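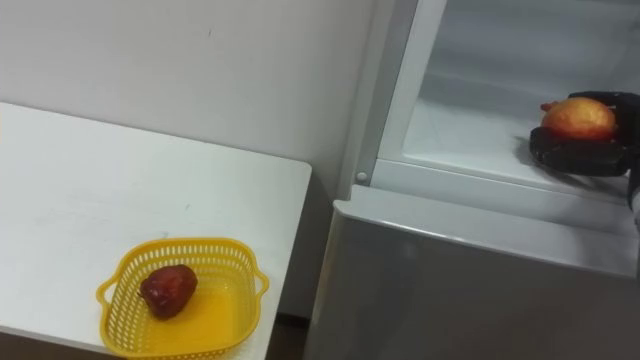 Why Does Fruit Last Longer in the Fridge?

Fruit is alive when you bring it home. It has been picked, so it can't grow any bigger, but the tiny cells inside it are still working. They take in oxygen from the air and use up the sugar stored in the fruit. Scientists call this respiration. You do it too, every time you breathe.

As the cells work, the fruit changes. It gets softer and sweeter. Its color may change. After a while the sugar starts to run out, the skin wrinkles, and the fruit goes bad. A refrigerator can't stop this, but it can slow it down.

What cold does

Everything that happens inside a piece of fruit is a chemical reaction, and most chemical reactions go more slowly when it is cold. A peach on a warm counter might be ripe today and mushy two days later. The same peach in the refrigerator can stay good for several more days.

Cold also slows down mold. Mold is a kind of fungus, and it grows from spores that float in the air and land on food. You can't see the spores because they are so small. You can only see the mold once it has grown into a fuzzy patch. In the cold, that patch takes much longer to appear.

Where does the heat go?

A refrigerator doesn't make cold. It moves heat. A liquid runs through thin pipes in the walls or the back of the refrigerator. It soaks up heat from the food and the air inside and turns into a gas. Then a pump called a compressor squeezes the gas, and the heat is let out into the kitchen. Put your hand near the side or the back of a refrigerator and you may feel warm air. Some of that warmth used to be in your food.

When the door is open, warm air from the room gets in and the refrigerator has to start moving heat again. It helps to know what you want before you open the door.

Before there were refrigerators

People kept fruit cool long before they had electricity. Laimutė Sakalauskas grew up on a farm near Sarville, where her family stored apples in a cellar dug into the side of a hill. The ground stays cool even in summer. The cellar held up to 300 apples, laid on shelves with straw between them.

"We checked them every morning," she says. "If one had a soft spot, that was the one we ate."

Other families used an icebox. This was a cabinet with a big block of ice in it. As the ice melted, the water ran down into a pan, and someone had to empty the pan.

The gas that tells fruit to ripen

Some fruits give off a gas called ethylene (say ETH-uh-leen). It has no color, and you won't notice it in your kitchen. Ethylene is a signal. It tells fruit to ripen. Apples, pears, peaches, tomatoes and bananas all make it.

If you put a ripe apple in a closed bag with a hard pear, the ethylene builds up and the pear ripens faster. In a basket with holes in the sides, air moves through and carries the gas away. Air also helps dry off any drops of water, and mold likes water.

Which fruits go in?

Grapes, strawberries, blueberries and cherries should go in the refrigerator as soon as you get home. Apples can stay out for a few days, but they keep crisp much longer in the cold.

Peaches, plums, pears and mangoes should sit out until they are ripe. Press gently near the stem. If it gives a little, the fruit is ready to go in.

Bananas are different. They come from hot places, and cold damages the cells in their skin. The peel turns brown or black, though the inside may still be fine to eat. Tomatoes (yes, they are a fruit) lose some of their flavor in the cold.

Don't wash fruit before you put it away. Wash it when you are going to eat it.

Try it yourself

Laine Toom's class in Nukley tried this in March. You will need 2 ripe plums that look alike, a plate, a bowl, and some paper and a pencil.

Put one plum on the plate and leave it on a table, away from the sun. Put the other one in the bowl in the refrigerator. Look at both plums at the same time each day. Touch them gently and smell them. Draw what you see and write down any changes, such as wrinkles, dark spots or a stronger smell. Keep going for a week.

Ask an adult to throw away any fruit that has mold on it, and don't taste it or sniff it up close. Wash your hands when you are done.

Words to know

Compressor — the pump in a refrigerator that squeezes gas
Ethylene — a gas that makes fruit ripen
Respiration — how living cells use oxygen and sugar to get energy
Spore — a tiny cell that mold grows from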